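Home | Topics | Glossary | Forms | Contact

Name and Gender Marker Changes in Member Records: Frequently Asked Questions

Which records does this page cover?

It covers records held by the Steker counseling network and its partner offices, Jelus and Gebru. Court orders, passports and birth certificates are handled elsewhere.

Do I need a court order to change the name you use for me?

No. The name in use and the legal name are separate fields. The name in use appears on appointment letters, sign-in sheets and voicemail. The legal name appears only on insurance claims and prescriptions.

Which pronouns can be entered?

Any. The field is free text and holds up to 40 characters. It may be left blank.

How long does a change take?

Allow six working days. Paper files at Gebru are updated by hand and may take longer. 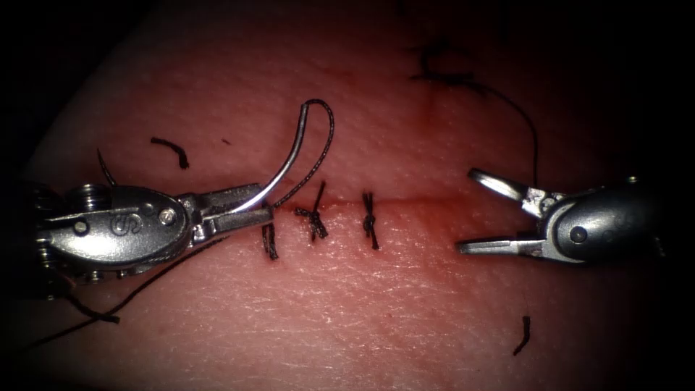
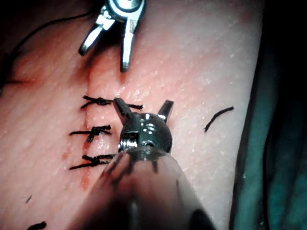
Black stitches along an incision in a practice tissue pad.

Plemari Reader, Issue 74

Is gender identity stored in the same field as sexual orientation?

No. They are separate questions with separate answers. Answering one does not fill in the other, and "prefer not to say" is accepted for both.

What happens to my former name?

It moves to a restricted field. Front desk staff cannot open it. Records staff can, and each viewing is logged.

Will my parents or spouse be told?

We do not send notice of a change to anyone else. If you are covered by another person's insurance, the insurer may mail a statement to that person — ask your insurer about confidential mailings before your first visit.

Can I change an entry more than once?

Yes. There is no limit and no fee. Use Form 200 each time.

The form asks for "sex on file with insurer." Why?

Claims are matched on that field. An entry that differs from the insurer's record is usually returned unpaid. It has no effect on how staff address you.

Where do I send the form?

Hand it in at any front desk or mail it to the Steker records office. Forms sent by e-mail are not accepted.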